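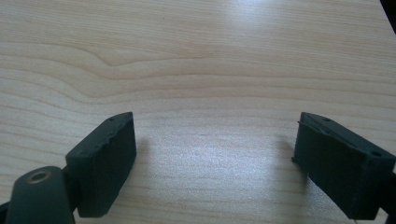
Light wood top with fine grain.

Questions about the Gratside table

How do I clean the top?
Use a soft cloth, a little damp, and wipe along the grain. Please do not use strong cleaners.

Does highlighter ink come off?
Mostly yes, if you wipe it the same day. For old marks, please write to Nour Sayegh.

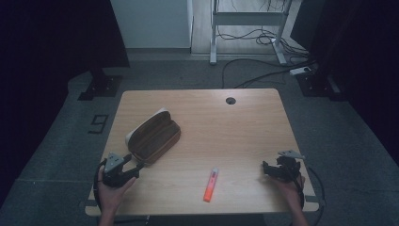

Table with rounded front corners, pencil case and orange highlighter on top.

What is the round hole at the back for?
It is for your cables.

How long is the delivery?
Up to 16 working days. In November please add 8 more.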